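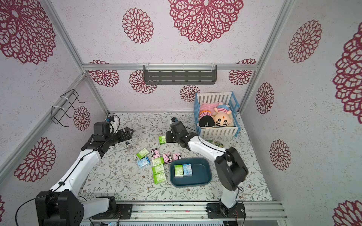 Is "large repeat" wallpaper worth the extra rolls, or is the store padding the order?

plasterdust
Posted 3rd August

We're papering a small back bedroom and I've picked a pattern with big red flowers on a pale background, made by Drokard. The Triditz store in Fornley worked out the order for me and it comes to $374 for paper alone, before paste. When I did the math myself (wall area divided by what a roll covers) I got two rolls fewer than they did. I asked why and was told "it's a large repeat, you need the allowance."

Maybe so, but I've heard "you need the allowance" about floor tile, deck boards and carpet, and I have a garage full of leftovers from all of it. The room is a plain box with one window and one door. I took the window and door out of my area, which I notice the store did not.

They also want me to buy a Weldu primer that supposedly makes the paper easier to take down later. The walls were painted a few years back with ordinary flat paint and they're in decent shape. Do I need that too? I'm not trying to be cheap. I just don't like being told a number without anyone showing me how they got it.

Things I already know: the rolls can't be returned once opened, and the repeat is printed on the label as 19 inches.

pastebucket_west
Top contributor

You're right to ask, but in this case I think the store is closer than you are. Area math doesn't work for wallpaper. You hang it in strips, so you have to count it in strips.

Measure the height of the wall from the ceiling to the top of the baseboard and add a few inches for trimming top and bottom. Now see how many times the repeat goes into that number and round up to the next whole repeat. That rounded-up length is what each strip really uses, because the next one has to start at the same point in the pattern. With a 19 inch repeat you can lose well over a foot on every strip, or hardly anything, depending on your ceiling height. Nobody at a counter can tell you which unless they have your measurement, so ask whether they used it.

Then take the length of one roll, divide by your strip length, and throw away the fraction. That's strips per roll. The part you throw away is where your missing rolls went.

Check the label for the match type as well. A straight match lines up at the same height on every strip. A drop match shifts down by half a repeat on every other strip, and you can sometimes save paper there by cutting odd strips from one roll and even strips from another.

As for the window and door, don't subtract them. The pieces over a door are short, but they have to land on the right part of the flower, and you usually end up cutting them out of a full strip anyway. I used to subtract them. I ran short in a hallway doing that and the replacement roll came from a different print run. The background was a slightly different pink and I could see the seam from the stairs every day until I sold the place.

So buy what the strip count says, plus one. Make sure all the rolls have the same batch number before you leave the store, and don't unwrap the last one until you know you need it. Unopened, it goes back.

On the primer I'm less convinced. Flat paint is thirsty and the paste can dry before you've slid the strip into place, so some kind of wallpaper primer is a good idea. I haven't seen any proof that the pricier one comes off easier. I've stripped walls that had it and walls that had the plain stuff, and the difference mostly came down to how much paste somebody had used.

rentalgal6

Just do one wall!! Big flowers on every wall make a small room feel like a gift box. I did the wall behind the bed and painted the rest and saved a ton. Also peel and stick is way easier, don't know why people still use paste.

oldhouse_offset

Peel and stick is easier for the first hour. I've had it curl at the top corners over flat paint in August humidity, and the bigger the pattern the more obvious it gets when a strip creeps. The packages all say removable. Mine removed some paint too.

I agree with the strip method above. One thing I'd add is to decide where the pattern starts before cutting anything. Tape a length up dry and look at what the ceiling line does to the top row of flowers. If the ceiling isn't level, and it won't be, a row sliced in half right at the top will show every bit of it. Moving the start down by 6 inches cost me nothing and hid a bad slope.

And ask for the worksheet. If Triditz can't show you the strip count on paper, they guessed, and they may have guessed low.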